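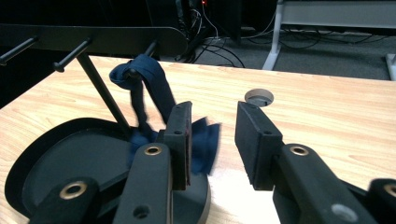 A black metal towel rack, with an open gripper in front of it.

FOR IMMEDIATE RELEASE
Sunday, July 28, 2019

Gevwood Books to publish "The Salt Ledger," a debut novel about a town where the women stop forgetting

I've been writing press releases for Gevwood Books for a good while now, and most of them I write on a Friday afternoon with one eye on the clock. I stayed late for this one and didn't mind a bit. We have a new novel coming in March, it's called The Salt Ledger, and I've read it three times (the third time I was supposed to be checking the page proofs, and I had to go back and start over because I'd stopped looking for typos by chapter two).

So, the story! Orkar is a small harbor town with one cannery, one ferry and a lot of things people have agreed not to bring up. One winter morning the women of Orkar wake up able to remember everything. Every promise, every price, every word said across a kitchen table 30 years back. The men can't do it. Within a week there's a line outside the town hall, and by the end of the month the cannery owner has hired a lawyer from the mainland, who turns out to be a woman with a very good memory of her own.

It's funny, which I didn't expect. There's a chapter where two sisters settle an argument over a borrowed coat, and I laughed so hard on the train that the man next to me moved seats. It's also pretty dark in the last third, and I won't say more than that, except that the ferry matters.

If you like your speculative fiction close to home – kitchens, bus stops, bad coffee in the break room – I think you'll get along with this one. There's a single strange thing in it and everybody has to live with the results.

The book came to us through the Tanabe First Novel Prize, which we run every other year for writers who haven't published a book before. We had 2,398 entries this time. Our readers got that down to a longlist of 17, and The Salt Ledger was the one they kept arguing about in the hallway. The author is publishing under no name at all, by the way. The cover just has the title, and that's how it's going to stay, so please don't write to me asking. I can pass along written interview questions, and the answers so far have been very good.

The first printing is 3,117 copies in paperback, with an e-book out the same day. Yes, it's an odd number. It's also the number of people who live in Orkar on page one, and our production department was nice enough to go along with it.

Randik Audio will bring out the audiobook later in the spring. They're using a full cast, and I've heard the town hall chapter already. Oh, it's good.

Advance copies: I have 94 to give out to reviewers, booksellers and librarians. Write to the Gevwood publicity desk with your mailing address and the name of your paper, store, library or blog. Small blogs are welcome, and so are book clubs, though I can only send one copy per club. Please hold reviews until publication week.

Cover art and a sample chapter are available from the same desk.

– The publicity desk, Gevwood Books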